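# Uldale Household Water Use Records

12 February 2021
By the Uldale data desk

## Summary

Uldale is a table of metered and self-reported water use for 183 households in the Medrano and Latska districts. Each household kept a paper diary for 8 weeks while a meter logger recorded total flow at the supply pipe. The diary entries were later matched to the logger readings. The release holds the matched table, the raw logger files and the diary transcriptions.

The data is meant for work on demand estimation and on recall error in diaries. It is not suited to billing studies. Tariff bands were removed before release.

## Files

- `households.csv` -- one row per household, with district, dwelling type and number of occupants
- `logger/` -- one file per household, flow in liters per 15-minute interval
- `diary.csv` -- one row per diary entry
- `matched.csv` -- diary entries joined to logger intervals
- `codes.txt` -- meanings of the use codes

All files are UTF-8 with Unix line endings. Times are local. Missing values are empty fields, never zero.

## Diary entries and the cup measure

Households wrote down the time, the use code and an amount. Amounts could be given in liters, in minutes of running tap, or in cups. Cups were allowed for drinking, cooking and watering indoor plants only. The `unit` column keeps whatever the household wrote, and `liters_est` holds the converted value.

Cup sizes differ between households. Where a household reported its own cup volume, that figure was used. Otherwise the district median was applied and `cup_flag` is set to 1. Do not pool flagged and unflagged rows without checking the effect on small uses. A plastic cup and a ceramic mug were both entered as "cup" in the first version of the form. 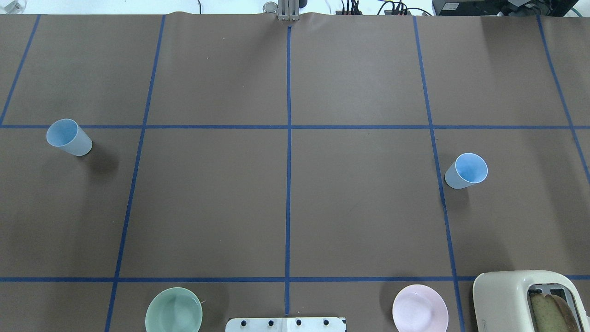

## Matching

Matching was done in two passes. The first pass assigned each diary entry to the nearest logger interval with nonzero flow, within 30 minutes either way. The second pass resolved cases where several entries claimed the same interval, splitting the flow in proportion to `liters_est`.

Entries with no candidate interval were kept in `diary.csv` and left out of `matched.csv`. There are 213 of them. Most carry the code for hand washing, where the flow was too small for the logger to register.

The match script is Drilside 2.1. Earlier versions rounded interval starts the wrong way and should not be used with these files.

## Spatial reference

Household locations are given as grid cells only. Each district has its own grid, and cell labels are letter-number pairs read from the northwest corner. Cells are not equal in area. Boundaries follow supply zones where possible, so some cells are wedge-shaped or narrow toward one side. Joining to square-grid census tables will misplace households near the edges. Use `cell_area_ha` for any density figure.

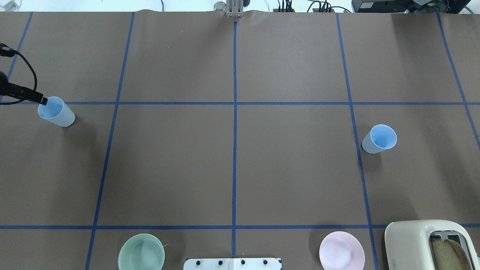
## Known problems

- Loggers in 46 households lost power at least once. Gaps are marked in the `gap` column.
- Latska diaries use the old code list through the end of July. `codes.txt` maps old to new.
- Garden use is under-reported in both districts -- compare against the logger total before drawing on it.
- Occupant counts were taken at the start of the study and were not updated.

## License and access

Free for research and teaching. Cite the release as "Uldale Household Water Use Records, version 1.3". Requests for cell boundaries at higher resolution are refused on privacy grounds.

Last updated: version 1.3, corrected `cell_area_ha` for two Medrano cells

Contact the data desk | © Uldale | Back to top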